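**Ticket: Giveaway widget on review posts not counting entries**
Status: closed, one item carried over
Site: book review blog, blog tour pages
Plugin: Usivis giveaway form, hosted on Vovlow

**Report**

The entry form on the tour stop for *The Salt Ledger* (Busau Press, fantasy, book 2 of the series) loads and lets readers submit. They get the thank-you message. The entry total under the form stays at 8 no matter how many people enter. Two readers left comments asking if their entry went through. The giveaway runs to the end of the month, so the form has to stay up while this is looked at.

**9:40 am**

Opened the post logged out, in a private window. Entered with a test address. Thank-you message shown, total still 8. Same result on a phone.

**10:05 am**

Checked the Usivis dashboard. It lists 13 entries for this post, including the test one. Entries are being saved. Only the number on the page is wrong.

**10:30 am**

Compared with the Grgić tour stop from last month, where the total is right. Both posts use the same form code. The Grgić post has no excerpt and fewer pictures. Pictures on the new post load in the right order and the captions sit where they should.
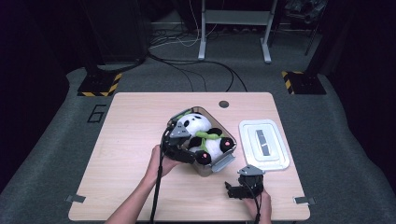 *Stuffed panda with a green band around its middle, in a clear container.*

Removed the excerpt in a draft copy. No change. Put it back.

**11:15 am**

Turned off page caching on Vovlow for the tour category only. Reloaded the live post. Total changed to 13. Turned caching on again, sent one more test entry, and the total stayed at 13 while the dashboard went up by one. The cache is saving the number along with the rest of the page.

**11:50 am**

Vovlow has an exclude list. Added the tour category path. Cleared the cache for the whole site. The first page load after clearing was slow - expected, and fine by the second load.

Also checked that clearing the cache did not break the picture sizes, which happened once before after a theme update. Both pictures come up at full width.

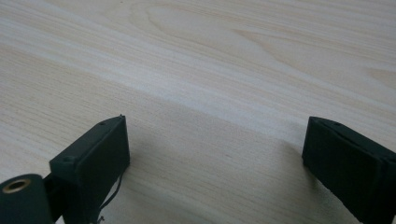
*Pale wood grain, with the gripper fingers open.*

**1:20 pm**

Entered again from the phone. Total went up right away. Deleted all test entries from the dashboard so they can't be drawn as winners. The page total dropped to match.

**2:00 pm**

Replied to both reader comments and confirmed their entries are on the list. Neither needs to enter again.

**Cause**

Full-page caching on Vovlow stored an old copy of the entry total. The Grgić post was published before caching was turned on for the category and was never added to it.

**Fix**

Tour category path added to the exclude list. No change to the Usivis form code.

**Still open**

The review itself is 3,780 words and the form sits at the very bottom. On slow connections it takes around 2 seconds to appear after the text. Not related to this ticket. Move to a new one - try placing the form above the excerpt on the next tour stop.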